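4장 시뮬레이션 환경 설정 및 초기 동작 확인

4.1 개요

본 장은 Zelex 탁상형 로봇 팔 키트의 사용자가 실물 장비를 가동하기 전에 Putement 시뮬레이터에서 작업 환경을 구성하고 초기 동작을 확인하는 절차를 규정한다. 실물 장비의 조립 및 배선은 3장을, 파지 동작의 교시는 5장을 참조한다.

본 장의 내용은 2024년 11월 4일 자 개정판을 기준으로 한다. 이전 판의 장면 파일은 변환 없이 불러올 수 없으므로, 기존 사용자는 4.6항의 변환 절차를 먼저 수행하여야 한다.

4.2 사전 준비

시뮬레이터를 설치하기 전에 다음 사항을 확인한다.

가. 설치 드라이브에 26 GB 이상의 여유 공간이 있어야 한다.
나. 그래픽 드라이버는 설치 매체에 포함된 점검 도구에서 "적합" 판정을 받아야 한다.
다. 라이선스 파일은 키트 등록 시 지정한 전자우편 주소로 발급된다. 파일명은 변경하지 않는다.
라. 통신 포트 842번이 다른 프로그램에서 사용되고 있지 않아야 한다. 포트를 변경하려면 환경 설정의 "네트워크" 항목에서 새 번호를 입력한 후 프로그램을 다시 시작한다.

주의: 시뮬레이터와 실물 제어기를 동시에 연결하지 않는다. 두 장치가 함께 연결된 상태에서 실행 명령을 내리면 실물 로봇 팔이 예고 없이 움직일 수 있다. 초기 설정 중에는 실물 제어기의 전원을 차단하고 통신 케이블을 분리한다.

4.3 작업 장면 불러오기

1. Putement를 실행하고 시작 화면에서 "새 작업 공간"을 선택한다.
2. 작업 공간의 이름과 저장 위치를 지정한다. 이름에는 공백과 특수 문자를 사용할 수 없다.
3. "로봇" 메뉴에서 Zelex 모델을 선택한다. 모델 목록이 비어 있는 경우 라이선스 파일의 위치를 다시 지정한다.
4. "말단 장치" 메뉴에서 평행 그리퍼를 선택하고 "적용"을 누른다.
5. "장면" 메뉴에서 Petier 탁상 장면을 선택한다. 로봇 팔, 받침판, 작업대 및 대상 물체가 한꺼번에 배치된다.
6. 불러오기가 끝나면 상태 표시줄에 "준비" 문구가 나타난다. 문구가 나타나기 전에는 시점을 조작하지 않는다.
7. "파일" 메뉴에서 "기준 상태로 저장"을 선택한다. 이후 초기화 명령을 실행하면 이때 저장한 상태로 복귀한다.

불러온 장면에서 로봇 팔은 흰색 작업대 위의 밝은 갈색 받침판에 고정되어 있다. 그리퍼는 손가락이 벌어진 채 작업대 표면에서 충분히 떨어져 있어야 하며, 대상 물체인 상자와 작은 큐브는 작업대 위에 서로 분리된 물체로 나타나야 한다. 각 물체의 색상은 식별용이며 물성 값과는 관계가 없다.

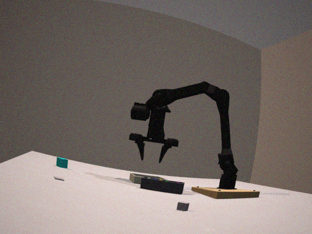 문: 시뮬레이션에서 작성한 동작 프로그램을 실물 로봇 팔에서 그대로 사용할 수 있는가?

답: 프로그램 파일의 형식은 동일하나, 실물 장비에서 실행하기 전에 원점 보정과 저속 시험 운전을 완료하여야 한다. 보정 값은 장비마다 다르므로 다른 장비의 값을 복사하여 사용하지 않는다. 세부 절차는 6장에 기술되어 있다.

4.4 초기 동작 확인

장면을 저장한 후 다음 순서에 따라 관절과 그리퍼의 동작을 확인한다.

1. "제어" 창을 열고 운전 방식을 "수동"으로 설정한다.
2. 속도 비율을 11퍼센트로 입력한다. 초기 확인 단계에서는 이 값을 초과하지 않는다.
3. 기저부 관절부터 손목 관절까지 차례로 선택하여 양방향으로 조금씩 움직인다. 화면의 회전 방향과 제어 창에 표시된 부호가 일치하는지 확인한다.
4. 그리퍼 닫기 명령과 열기 명령을 각각 실행한다. 양쪽 손가락이 서로 대칭으로 움직여야 한다.
5. "충돌 감시"를 켠 상태에서 그리퍼를 작업대 쪽으로 천천히 내린다. 접촉 전에 경고가 표시되고 동작이 정지하면 정상이다.
6. "초기화"를 눌러 기준 상태로 되돌린 후 모든 물체가 원래 위치에 있는지 확인한다.

참고: 충돌 감시 거리는 물체별로 지정할 수 있다. 얇은 물체는 감시 거리가 지나치게 크면 접근 자체가 제한되므로, 해당 물체의 속성 창에서 값을 낮춘다.

4.5 반복 실행 및 기록

동작 확인을 마친 사용자는 자동 반복 기능을 이용하여 같은 작업을 여러 차례 실행할 수 있다. 한 번의 예약으로 지정할 수 있는 최대 횟수는 4000회이며, 이를 초과하는 경우 예약을 나누어 등록한다.

1. 운전 방식을 "자동"으로 변경한다.
2. 실행할 프로그램과 반복 횟수를 지정한다.
3. "물체 위치 변경" 항목을 설정한다. "고정"을 선택하면 매회 기준 상태에서 시작하고, "무작위"를 선택하면 허용 범위 안에서 위치가 새로 정해진다.
4. 기록 폴더를 지정하고 "시작"을 누른다.

실행 기록에는 관절 각도, 그리퍼 개폐 상태, 충돌 경고 및 종료 사유가 저장된다. 기록은 Fang 뷰어에서 열람할 수 있으며, 표 형식으로 내보낼 수 있다.

주의: 반복 실행 중 컴퓨터가 절전 상태로 전환되면 해당 회차의 기록이 손상될 수 있다. 예약 전에 운영 체제의 절전 기능을 해제한다.

4.6 이전 판 장면 파일의 변환

1. 원본 장면 파일을 별도의 폴더에 복사한다.
2. "도구" 메뉴에서 "장면 변환"을 선택하고 복사한 파일을 지정한다.
3. 변환 보고서에서 누락된 물체나 재질이 있는지 확인한다. 누락 항목은 속성 창에서 다시 지정한다.
4. 변환된 파일을 새 이름으로 저장한 후 4.4항의 동작 확인을 다시 실시한다.

7월 이전에 등록된 키트의 사용자는 변환 도구를 별도로 내려받아야 한다. 내려받기 권한은 등록 계정에 자동으로 부여된다.

4.7 이상 발생 시 조치

로봇 팔이 받침판에서 떨어져 표시되는 경우: 장면을 닫고 로봇 모델을 다시 선택한 다음 장면을 불러온다.

물체가 작업대 아래로 떨어지는 경우: 작업대 속성에서 "접촉 계산" 항목이 켜져 있는지 확인한다.

그리퍼가 명령에 반응하지 않는 경우: "말단 장치" 메뉴에서 선택 상태를 확인하고, 필요하면 4.3항의 4단계부터 다시 수행한다.

위 조치로 해결되지 않는 경우 오류 기록과 작업 공간 파일을 첨부하여 기술지원 담당 Toon De Haan에게 문의한다. 문의 시 키트 등록 번호와 시뮬레이터의 판 번호를 함께 기재한다.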